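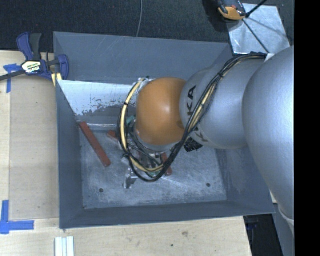

Trasico releases bin-picking planner, publishes the misses too

SUKAU, December. Trasico today released version 30 of its grasp planning software for industrial arms, along with the full test log. Buyers have heard "solves bin picking" many times, and the company is not saying it.

In testing at Kälin, the planner attempted 2,009 picks of straight bars from an open metal bin. It failed on 217. Of those, 58 were planning errors close to a bin wall, where the software found no safe path and stopped.

"We don't trust demo numbers, including our own," said Sheyla Muñoz, head of planning software. "Run it on your parts before you pay for it."

The release does not handle tangled or flexible parts. A claimed speed gain over the previous version, Grurnach, did not hold up in testing and has been dropped from the data sheet.

The log is available on request from the Trasico press office.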